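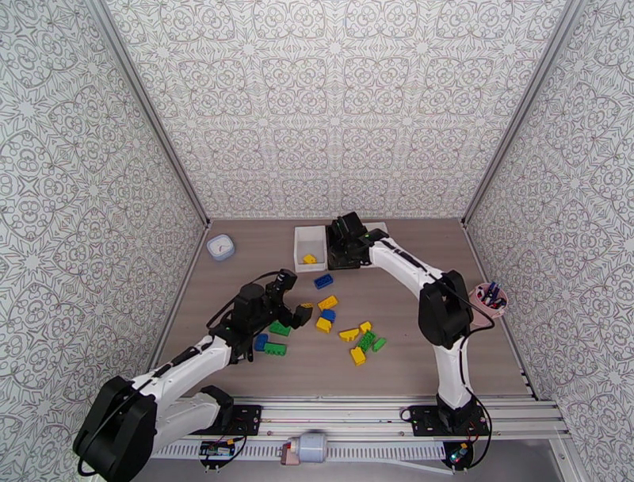
Fig. 1. Interlocking lattice in grey and brown on white paper, with loops, stars and curls.

Pattern and Surface, Week 7
Reading notes: what do we really know about where a pattern comes from?

Come to the tutorial having read the Villalobos catalogue essay, pages 300 to 314, and having found one patterned thing at home. A tea towel is fine.

The usual story

Most popular books tell it the same way. A motif starts in one place, carries a fixed meaning, travels along a trade route and arrives as decoration with the meaning washed out. It's a tidy story and I'd like you to distrust it. Ask what the evidence would look like. We seldom have a maker's own words. We have objects, many of them moved, repaired or sold several times before anyone wrote down where they were bought.

Similar shapes also turn up without any contact at all. If you have a compass and a straight edge, you will get a six-petalled rosette within minutes. Finding one in two countries tells you that both had compasses.

The word "mandala"

Shops use it for anything round with petals. In Hindu and Buddhist practice it refers to diagrams with particular structures and uses, and a wallpaper repeat has neither just because it radiates from a centre. In your essays, write "radial motif" unless you can show a link. I will mark this.

Colour and calm

The Gimano wallpaper brochure in your reader claims that grey and brown repeats "settle the mind". It gives no source. The Jendport survey, which the brochure's defenders like to bring up, asked 402 customers how they felt about paper they had already bought. What else were they going to say? There was no plain wall for comparison and no follow-up.

Describing a repeat

Before arguing about meaning, get the plain facts down. Find the smallest unit that makes the whole pattern when it is copied. Note whether it is simply shifted along, turned, or flipped. Check the joins, where cheap printing often gives itself away. There are 17 possible symmetry types for a flat repeat, and you needn't memorise them, but do learn to tell a half turn from a mirror.

Beware of seeing stars. Where bands cross, the leftover gaps often look like stars whether or not the designer drew any.

For the tutorial

Sketch one unit of your pattern and bring the sketch. Write a paragraph on its origin using only what you can support, and underline every guess.

The Clamon sample books are on short loan at the library desk, shelf 614. Essay plans are due 1st October.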